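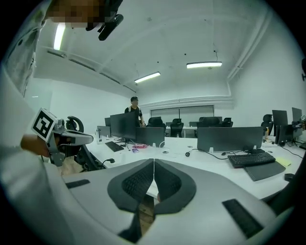

Booking a Shared Desk at Plendulcombe

Staff and approved contractors may reserve a shared desk up to 90 days in advance. Bookings open through the Fistside portal, under Workplace Services.

Step 1. Sign in with your staff number and select your home floor.

Step 2. Choose a date and either a half-day or a full-day session. Desks with adjustable height are labelled "A" on the floor plan.

Step 3. Enter your cost centre code. Visitors from the Georgiev office should enter 624.
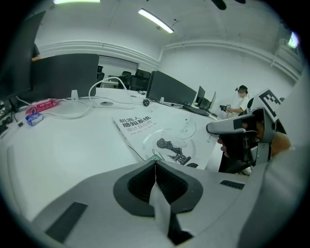

Step 4. Select Confirm. A confirmation email will be sent to your work address and should be kept until the booking has ended.

Cancelling or changing a booking

Open My Reservations, select the booking and choose Amend. Changes must be lodged at least 2 hours before the session begins. Desks not claimed by 10 am are released to other staff.

Enquiries regarding access or ergonomic assessments should be directed to Nikola Ivanov, Workplace Services.

Page last updated 05/11/2019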